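Tenant and Owner Forum - Interior Finishes
Thread: Tiled walls in living areas - request for comments on draft guideline

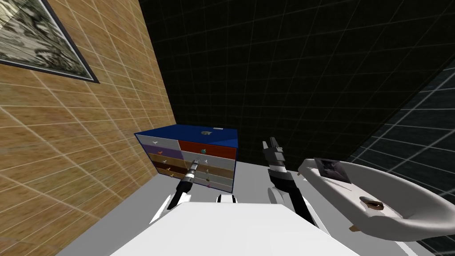
Posted by Athina Pappas (moderator)
The Ludska Residents' Association is revising its guideline on interior finishes, and comments are invited from all members through the end of October. The present text permits ceramic tile on kitchen and bathroom walls and is silent on every other room. Over the past year the office has received a number of requests to tile living areas, and they have been decided one at a time, which is not a satisfactory arrangement. The rendering attached to this post has tan tile on one wall, black tile on the next and dark blue-grey tile on a third, and the draft would have to say whether a combination of that kind may be approved. Members are asked to address three matters: added weight on partition walls, sound between units, and the condition in which a unit must be returned at the end of a lease. Please keep remarks to the draft and refrain from discussing individual applications.

Posted by lindenrow_owner
Thank you for opening this to comment. My position is that the guideline should regulate how tile is installed and leave color to the occupant. The association has never required approval for paint, and I do not see on what basis it would require approval for black tile when black paint is allowed without a form.

With regard to weight, the draft refers to "suitable backing" but does not define it. I would ask that the term be defined. The partitions in the older building are plaster on lath, and those in the newer one are drywall on metal studs. A single rule will not serve both.

Posted by m_carrow
I must disagree with the previous member on the subject of color. Paint can be covered in an afternoon. Tile cannot. When I purchased my unit, the former owner had tiled the dining area in a dark green, and the removal brought down much of the plaster behind it. The contractor, Lazaridis, charged $800 for the demolition alone, before any patching. A future buyer or tenant carries that cost, and it is reasonable for the association to have a say at the outset.

I would support a limit of one tiled wall per room outside kitchens and bathrooms.

Posted by lindenrow_owner
The damage described was caused by the method of attachment. Had the tile been set on a separate backer board, the board could have been unscrewed and the plaster left in place. I would support a requirement to that effect. A limit of one wall does nothing to prevent the same damage on that one wall.

Posted by hallway_b
I would like to raise sound, as neither of the above members has done so. Hard finishes on several walls make a room noticeably louder for the people in it. My neighbor tiled two walls of her sitting room and later added a rug and heavy curtains for that reason. Whether it is louder for those next door I cannot say with confidence. I have heard it argued both ways, and I would ask that the office obtain an opinion before anything is written into the guideline.

Posted by Athina Pappas (moderator)
The office has asked for a written opinion on sound and will post it here when it is received. On backing, the building files contain a letter from Rokudix, the firm that inspected the partitions before the lobby work. It advises against fixing tile directly to the older plaster. I will ask that the letter be added to the documents page.

Posted by t_orrin
A question from a tenant. The draft states that tile installed by a tenant "shall be removed or accepted in writing" at the end of the lease. Who accepts it, the owner or the association? I paid for 115 square feet of tile from Tostis on the understanding that my landlord would keep it, and his consent was given by telephone. It is already on the wall.

Posted by m_carrow
The owner, in my reading. You would be well advised to obtain that consent in writing now.

Posted by hallway_b
I read it differently. Section 2 of the draft uses "accepted" for decisions of the association and "agreed" for decisions between owner and tenant. If the owner was meant, the wrong word has been used.

Posted by Athina Pappas (moderator)
The member is correct that the wording is inconsistent. The intention was that the owner decides - the association would only be notified. The clause will be corrected in the next version, together with a definition of backing for each building. Work completed before adoption will not need a new application, although tenants should hold written consent from their landlord. The proposed limit of one wall per room remains open, and I would be glad to hear from members who have not yet posted.

Posted by quince_4
In that case, please record me as opposed to the limit and in favor of the backer board requirement. I would also ask that the application be answered within 10 working days. Mine took most of the summer.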